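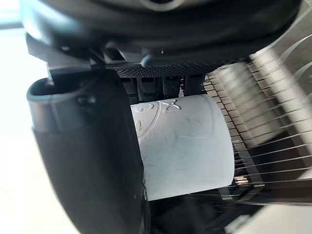

Oral Care / Reviews

Diltska Countertop Water Flosser: Three Weeks In, Still Not Sold

Posted 3/27/18

My hygienist has been after me to floss for as long as I've had a hygienist. I've got a permanent retainer wire glued behind my bottom front teeth, a leftover from braces in my teens, and threading floss under it is a chore I skip more often than I do. So I'm exactly the person the Diltska is meant for. I bought it with my own money at Drurnow, full price, and used it for 21 nights in a row before writing any of this down.

I'll say up front that I don't trust the category much. Every water flosser box has a big percentage on it about plaque, and when you turn it over to see what the percentage was measured against, the type gets very small. The Diltska's compares it with brushing alone. Brushing alone is a pretty low bar. I wanted to know how it does against ordinary string, and the leaflet doesn't say.

What you get

A base unit with a reservoir on top, a coiled hose, a handle, and a lidded tray of tips in 6 types. Two are plain jets, and then there's an orthodontic one with a little tapered brush, one for implants and crowns, a tongue scraper and something called a comfort tip that I couldn't tell from the plain ones except by the coloured ring. I suspect most people will use one or two and lose the rest in a drawer. The orthodontic tip is the one I cared about, and there's only one of them in the box. Replacements are sold separately and Drurnow didn't have any on the shelf either time I checked.

Setting it up

Easy enough. Fill the reservoir, turn it upright, press it down until it seats. Mine needed a harder push than I was comfortable giving it, and twice it wasn't quite down and I got a puddle. The hose is short. I'm not tall, and I still ended up hunched over the basin with my elbow against the mirror. If your outlet is on the wrong side of your sink you will hate this thing by the second night.

Then there's the noise. It's a pump and it sounds like one. My husband goes to bed before I do and asked, on day four, whether I could please do my teeth before the news.

Pressure

The dial goes up to ten. The instructions tell you to start at the lowest setting and they mean it. I started at five because I thought I knew better, and sprayed the mirror, the light switch and the front of my pyjamas. At two my gums bled a bit for the first several days, and by the second week they had stopped. That could be the Diltska. It could also be that I was paying attention to my gums every night for the first time in years, and I'd have had the same result with a spool of waxed floss and some willpower. I can't separate the two and I'm suspicious of reviewers who say they can.

What it does well is the wire. Bits of dinner come out from behind that retainer that I'd already brushed past, and it takes a few seconds per tooth with no threading. I'll give it that freely.

What it does less well is tight contacts. My back molars sit hard up against each other, and when I ran string between them after a full session with the machine, I still got a film of something off them. I did that check on several nights and it was the same story each time. The leaflet describes the unit as "an alternative to flossing". My hygienist's word was "addition", and I'm going with hers.

Keeping it clean

You're supposed to empty the reservoir after every use and leave it to dry with the lid off, and run diluted vinegar through it once a month or so if you have hard water. We do. I carry the reservoir down and wash it at the kitchen sink, because the bathroom basin is too shallow to get it under the tap. 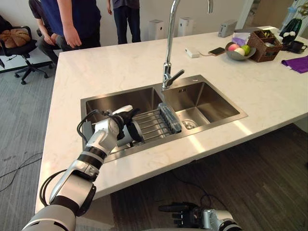
Double-bowl stainless sink with a tall gooseneck tap.

The inside corners of the reservoir are the weak spot. They're too narrow for a sponge, and I had to dig out an old toothbrush to get at them. For something that squirts water at your gums I'd have expected the mould maker to think about that.

Compared with the others

I borrowed my sister's Fakerska, the cheaper countertop model, for a couple of evenings. It's louder, if you can believe it, and the dial has only three settings, but the hose is longer and the reservoir has rounded corners and a proper wide mouth. The jet felt about the same to me. I also had a Correia cordless a few years ago. The tank was so small that I had to refill it halfway through, and the battery gave up a month after the warranty did, in May. Between the three I'd pick the Fakerska on value, and I didn't expect to be writing that.

About those ratings

The Drurnow website shows 3,058 customer reviews for the Diltska with a very high average. I read through the first few pages. A good number were written the day it arrived, and plenty say they received a discount or a sample. I'd like to hear from people a year on, when the seals have had time to go.

Who should buy it

If you have braces, a bonded retainer or a bridge, a water flosser is worth having and this one works. Wait for a sale, though, and check where your outlet is. If your teeth are just ordinary teeth with nothing glued to them, buy floss and ask at your next cleaning whether you need anything more. It's a few dollars and it makes no noise at all.

I'm keeping mine - mainly for the wire - and I'm keeping the string beside it. I have a cleaning booked in May and will add a note here if the hygienist sees any difference.

Rating: three out of five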